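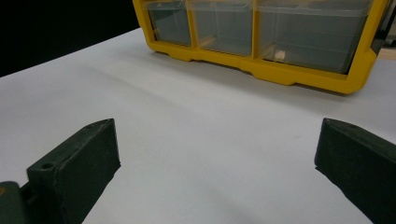 Renata Ulloa wrote back after the last round to say that the checklist was all very well, but could it please say what to do when the answer is "sort of", as most of her answers were. She had gone through the whole of the Kedunness sewing room with it one Thursday evening and ended up with more question marks than ticks. It was a fair point and I've tried to put it right, so this version has comments under each item (rather long ones, I'm afraid, but do read them with a cup of tea!).

Sewing room check, Kedunness
To be done before the December classes begin
Mark each line Yes, No or Sort of

1. Machine leads and plugs free from cracks, tape and scorch marks
Comment: Run the whole lead through your fingers with the plug out of the wall. Machine 2 was a "sort of" last time, the lead being perfectly sound but kinked where it goes into the foot pedal. If yours is the same, put it down as No and leave the machine on the bottom shelf with a label on it. Tape isn't a repair, however neatly it's been wound on.

2. Foot pedals sit flat and spring back
Comment: Press each one by hand, machine off, and let go. A pedal that comes up slowly is usually full of fluff, and a soft brush will see to it. The Bolora pedals are lighter than the others and wander across the floor, so they want their rubber mats underneath.

3. Irons: lead, stand and cut-out
Comment: The iron with the grey handle takes its time switching itself off, and Renata timed it and wasn't happy. Please time it again and write down what you get. Whatever the result, irons are unplugged at the wall at the end of class, and the last person out looks twice.

4. Needles and pins stored shut away
Comment: Tins with lids, please, or a drawer that closes properly. Loose pins in an open saucer count as No, even the pretty saucer. Broken needles go in the jam jar with the slotted lid, and once it's three-quarters full tell Rocío Echeverría and she'll take it away.

5. Scissors and rotary cutters
Comment: Blades closed, handles tight. I know the big Quezada shears are everybody's favourites, but the screw works loose and I'd like it checked every time. Spare rotary blades stay in their case.

6. Floor clear between the tables and the door
Comment: Bags are the trouble here, and I'm as bad as anyone. Walk from the far window to the door as if the lights had gone out. If your foot meets anything, it's a No. The offcuts box from Fikari is lovely to have but it mustn't live in the walkway.

7. Small drawers and boxes
Comment: Open every drawer all the way and see that it stops before it lands on your toes. Buttons and press studs should be up out of reach when the little ones come in for the Saturday table. Renata put "sort of" because one drawer sticks, and I think sticking is fine so long as it shuts.

8. First aid box
Comment: Plasters run out first, always. Check the dates on the wipes too, and put the tweezers back where you found them, please!

9. Lighting over the cutting table
Comment: Still No. New tube ordered, order number 323, and I'll fit it as soon as it comes.

Anything marked "Sort of" should have a few words beside it saying which sort. Leave the finished sheet in the green folder by the kettle, and ring me if something can't wait.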